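Teaching a Small Arm to Fill Zip Bags, Part 2: Learn the Job by Hand First

Welcome back! In the first part we bolted the Trircombe arm to its base plate and got it waving around without knocking over the coffee. If you built yours along with me, you are probably itching to plug it in and have it start packing. I was too, and I spent a whole Wednesday evening at the Nedwood shop watching it push an empty bag slowly off the bench. So this part has hardly any code in it. We are going to sit down, fill bags ourselves, and write down what our hands do - and then we'll turn those notes into moves the arm can manage.

What you need

- A batch of the parts you want packed. Mine are small black plastic housings, some with metal pins, plus the gray rubber rings and caps that share the bench with them.
- Clear zip bags, the same kind the arm will use later.
- A plain cloth for the tabletop. Mine is green.
- A notebook, or a patient friend with a notebook.
- The arm, switched off.

Step 1. Lay out the table

Put the cloth down and tip the housings out toward the back and the middle, leaving yourself a clear patch in front. Empty bags go on one side and filled ones beyond them. I am right-handed and keep both on my left, which felt odd for the first few bags and then felt completely natural, but do whatever suits you and draw a quick sketch of it. You will want that sketch when we set the arm's pick and place points.

Don't tidy the heap! I know it's tempting. Tae-yang Heo, who wrote most of the vision code we'll be using in Part 3, came by while I was lining my housings up in lovely straight rows and asked whether I planned to do that for the arm every morning. I did not. Leave them tipped over and leaning on each other, the way they'll be on a normal working day.

Step 2. Fill a few bags slowly

Pick up an empty bag, open it, and start putting housings in. Go at half your usual speed and say out loud what each hand is doing. You'll feel silly for a minute or so. Beverley Hartley sat across from me with the notebook and wrote down everything, including the humming.

What surprised me most in her notes was how much work the second hand does. I had been thinking of bagging as one hand moving parts and the bag just sitting there, and that was exactly how I had set up the arm. Page after page, though, she had written "holding bag," "flattening bag," "pinching bag."

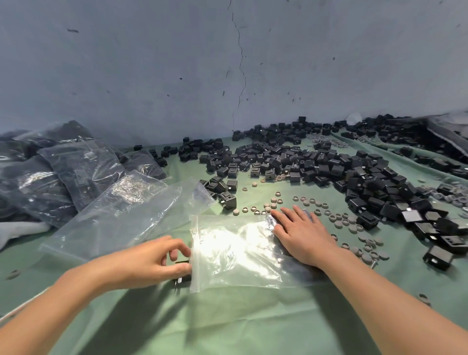
Left hand pinched near the zipper edge, right hand flat on the bag.

Look at the fingers of the right hand, spread wide across the plastic. A bag this light slides at the smallest nudge, and our arm has only one gripper, so something else will have to do that pressing for it. We'll come to that in Step 4.

Notice the glare, too. Crinkled clear plastic throws light back in bright white patches, and a camera mounted above the bench will have a hard time finding the mouth of the bag through it. If you have a lamp you can move, try it in a few positions now and mark the best one on your sketch. (I taped an old bed sheet over our window for a while. It helped, but the shop felt like a cave.)

Step 3. Write down the moves

Keep going for 20 minutes without stopping, and let yourself speed up to whatever pace is comfortable. Then read back through the notes and boil them down to a short list. Mine looked like this:

Open the bag and lay it flat.
Hold it down near the mouth.
Bring a part to the opening.
Push the part in past the zipper.
Let go, back out, and repeat.
Close the zipper and set the bag aside.

Yours may differ, and that's fine. Florencio Sotomayor does his with the bag standing up in a mug, and he is faster than I am, so I can't say a word against it.

Pay special attention to the fourth line. Dropping a housing at the mouth of the bag isn't enough when the bag is lying down. The hand has to travel inside with the part, and the other hand keeps hold of the plastic while it does.

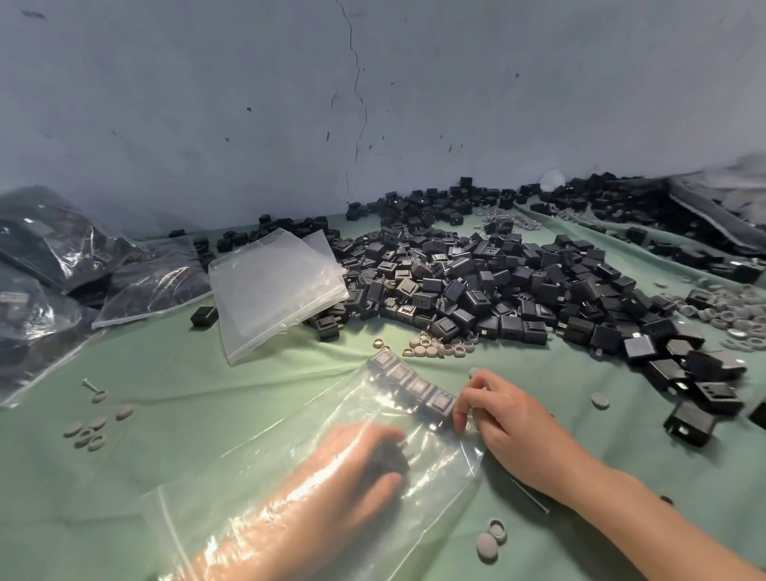

Working inside the bag. Four housings sit edge to edge in the upper part.

For the arm, that means the gripper itself must fit through the opening with a housing in its jaws. Measure your bag mouth before you go any further. Mine is 166 mm wide when flat, which sounds generous until you pull the two sides apart and see how quickly it narrows. I had to sand down the outside of both jaws, and I'd suggest you do the same before mounting the rubber pads.

Step 4. Build the bag holder

Now we give the arm its missing second hand. You need a flat board a little larger than the bag, two spring clips, and a strip of soft foam.

1. Lay an empty bag on the board and trace around it in pencil.
2. Screw one clip at each side of the mouth, so that they catch only the lower sheet of plastic.
3. Glue the foam across the board where your palm would rest.
4. Leave it overnight. Please don't rush the glue - I did, and spent the next morning picking foam out of a gripper joint.

To hold the upper sheet open, bend a piece of stiff wire into a shallow arch and fix it to the front edge of the board. Slip the bag mouth over the arch, then close the clips. Meenakshi Rodrigues made a much nicer version with a hinge, and I'll share her drawing once she has finished fussing with it.

Step 5. Try it with one hand behind your back

Clamp the board to the bench, load a bag, and fill it using only two fingers of one hand. This is as close as you can get to being the arm. If you keep snagging a metal pin on the zipper, lower the arch a little and come in at a flatter angle. If the bag pulls out of the clips, move them closer to the corners.

Leave the rubber rings and caps out of it for now. They roll, they stack, and some sit flat enough on the cloth that even fingernails struggle with them, so they get their own gripper tip later in the series.

Once you can fill a bag this way without swearing, copy your pick point, bag mouth, and release point into the settings file from Part 1. Run the arm through them empty first, at the slowest speed, with your hand on the stop switch. I have 2,000 housings to get through by the end of April, so believe me, I understand the urge to skip ahead. Run it empty anyway, then add one housing and watch how it goes in.

Part 3 covers the camera mount and finding a housing that's lying on its side.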